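The Town Behind the Flalwood Pie

Order the fruit pie in Nelville and it will come to the table as a Flalwood. It has a thick lower crust, a filling of sour apples and raisins, and no top except a few strips of dough. Every bakery in town sells one. There is no Flalwood anywhere near Nelville, though, and no bakery of that name in the phone books kept at the library.

The story I heard most often is that Flalwood was a boarding house by the rail depot. The cook had little flour to spare, so she left off the top crust and used the scraps for strips. People who had eaten there asked for the same pie elsewhere, and the name went with it.
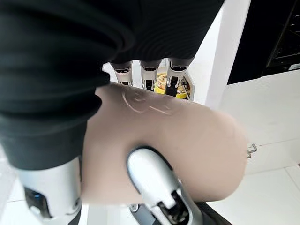 A second story says the name belongs to the apple. A small green variety called the Flalwood grew on farms toward Brudwood until the orchards were cleared. The growers I spoke to had heard of it but had never picked one. Bakers today use whatever sour apple is cheap in the fall.

The oldest printed recipe I could find is in a church cookbook. It is recipe number 106, between a raisin loaf and a vinegar pie, and it calls the dish "Flalwood pie, as made at the house." That seems to favor the boarding house, but it doesn't say which house. The recipe asks for lard, molasses and three handfuls of raisins, and gives no oven temperature.

Brudwood has its own version with a full top crust and no raisins. It is sold there as plain apple pie. People in Nelville don't count it.

The pie nearly dropped out of sight when the older bakeries closed. It came back in 2000, when a diner called Mamo put it on the menu and kept it there. Mamo still bakes it in a square pan and cuts it into bars, which some customers complain about. I had mine warm with a slice of white cheese. The crust was salty and the apples had kept their shape.

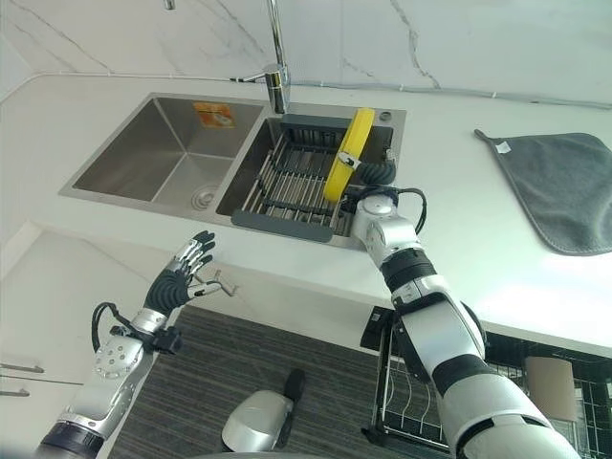

FOOD & PLACES

Where to try it

Mamo serves Flalwood pie all day from June until the first snow, and on weekends after that. Go before noon if you want a corner piece. The bakeries sell whole pies, but most need a day's notice.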